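Lindsay College – Environmental Hazards and the Home
Unit 2 handout: Wildfire smoke inside the house

Reading for this unit: course reader, the chapter on air movement in buildings, and the Borley case file. Bring both to the discussion section. Students who missed Unit 1 should obtain the notes on fire behavior before attempting the worksheet.

Scope of the unit

Unit 1 dealt with fire that reaches the building. Most households affected by a wildfire never see a flame. They are downwind, sometimes by a great distance, and what reaches them is smoke. This unit considers how smoke enters a dwelling, what happens to it there, and what an ordinary household can do with modest means.

The worksheet is limited to one room. Whole-house systems are treated in the second half of the course and should not be brought into the answers.

What the smoke contains

Wildfire smoke is a mixture of gases, water vapor and very small particles. The particles of greatest concern are far finer than a human hair and remain in the air for long periods. They pass deep into the lungs. Larger particles, including visible ash, settle out sooner and are mainly a cleaning problem, although they irritate the eyes and throat when disturbed.

Smell is a poor guide. The gases that produce the odor of smoke and the fine particles do not rise and fall together, and a person who has been in a smoky house for an hour or two will often stop noticing the odor. Students should not accept "the smell has gone" as evidence in any of the case material.

How smoke enters

Air moves through a house even when every window is closed. Three forces account for most of the movement.

Wind. Pressure builds on the side of the house facing the wind and drops on the opposite side. Outdoor air is pushed in through gaps on one side and drawn out on the other.

Temperature difference. Warm air rises and leaves through openings near the ceiling or in the attic floor. Replacement air enters low down, under doors and around pipes.

Fans. Kitchen hoods, bathroom fans and clothes dryers all send air outdoors. An equal amount has to come in from somewhere, and on a smoky day it comes in dirty. Running a powerful kitchen hood for a long period may undo much of the benefit of closing the windows.

Older houses generally leak more than recent ones, but there are many exceptions. In the Borley file, 37 houses were inspected after the June fires, and the leakiest of them had been remodeled shortly before. Recessed ceiling lights had been cut into the upper floor without sealing. Note the inspector's remarks on the attic hatch as well; they will be needed for question four. 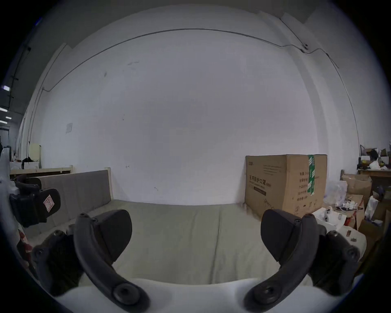
Bed and far wall, seen between two gripper fingers.

The clean room

A clean room is one room in the house set aside for use while smoke is heavy. Keeping a single room in good condition is much easier than keeping a whole house so, and for many households it is the only practical course.

A suitable room has few windows and doors, is large enough for everyone who will use it, and can be kept at a safe temperature. A bedroom is the usual choice. A room with an attached bathroom is convenient, provided the bathroom fan is left off. Rooms with a fireplace should be avoided unless the damper closes tightly.

Heat deserves particular attention. Smoke and hot weather frequently arrive together, and a sealed room without cooling may become dangerous before the smoke does, especially for older people, infants and those taking certain medicines. Where a room cannot be kept cool, the household should plan to go elsewhere – a relative's house, a library or a public shelter with filtered air.

Steps for setting up the room, in the order used in class:

Close the windows and latch them. A latched window seals better than one merely pushed shut.

Set any air conditioner to recirculate. If the outdoor air intake of a window unit cannot be closed, the unit should not be used.

Seal the larger gaps with painter's tape or a rolled towel along the foot of the door. Do not block the only way out.

Place the air cleaner where air can flow freely on all sides, and run it on the highest setting that can be tolerated.

Keep the door closed between uses. 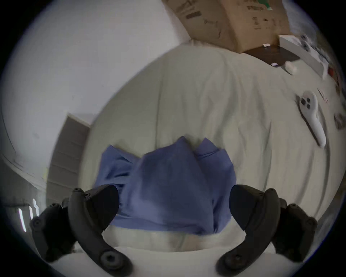 Choosing and sizing an air cleaner

The output of a portable air cleaner is normally stated as the volume of clean air it delivers each minute. The larger the room, the more is needed. For the worksheet, take the floor area of the room as 128 square feet and use the ceiling height given in the table. Show the room volume as a separate line in your working.

Two model units, the Doreo and the Unis, appear in the worksheet. The Doreo has the higher output on its top setting and is also the louder of the two. The Unis is quieter and delivers less. Students are asked which would serve better overnight and should remember that a unit switched off by a tired sleeper delivers nothing at all.

Units that produce ozone, by design or as a side effect, are not suitable. Ozone irritates the lungs and does little to remove particles.

A homemade cleaner may be built from a 20-inch box fan and a furnace filter of the same size. Such units perform well for their cost. The fan should be a recent model with a fused plug, the arrow on the filter must point in the direction of airflow, and the manufacturer's safety instructions apply throughout. A visibly gray filter should be replaced.
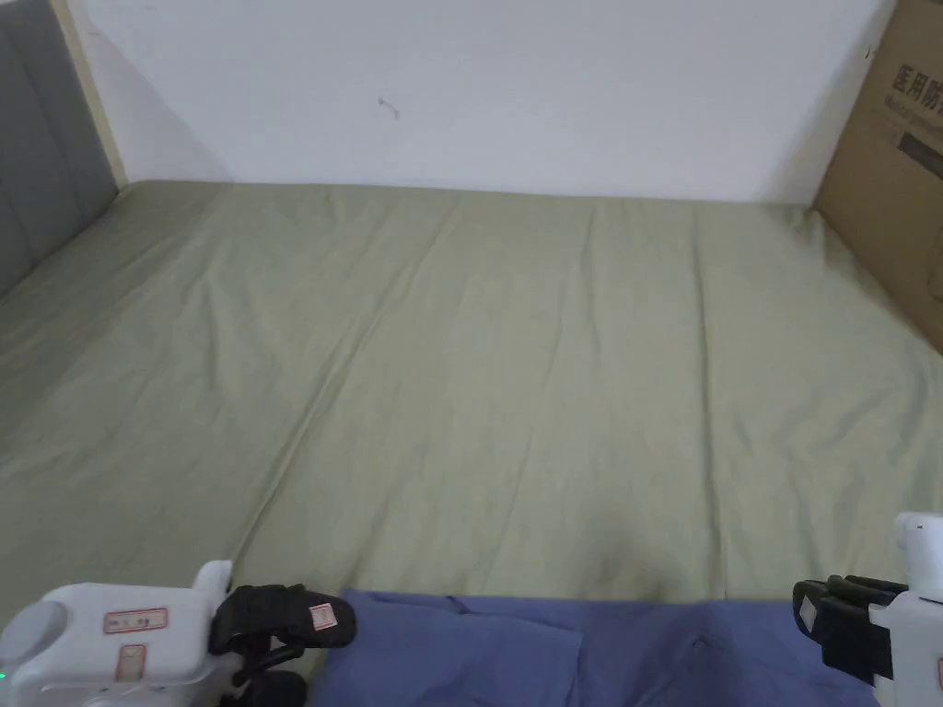
Activities to avoid during a smoke event

Several common activities add particles to indoor air and should be put off until conditions improve: frying and broiling, burning candles or incense, smoking, and vacuuming with a machine that lacks a fine filter. Dusting should be done with a damp cloth.

When outdoor air improves

Smoke levels often change over the course of a day. When the outdoor air is cleaner than the indoor air, open the windows and flush the house, then close it again if the smoke returns. Households that keep everything shut for the whole event may hold on to polluted air longer than necessary.

For discussion

Compare the two Borley houses marked on the site plan. Which would you expect to have the higher particle level on the upwind side, and what further information would you request from the inspector? Written notes of one page are sufficient.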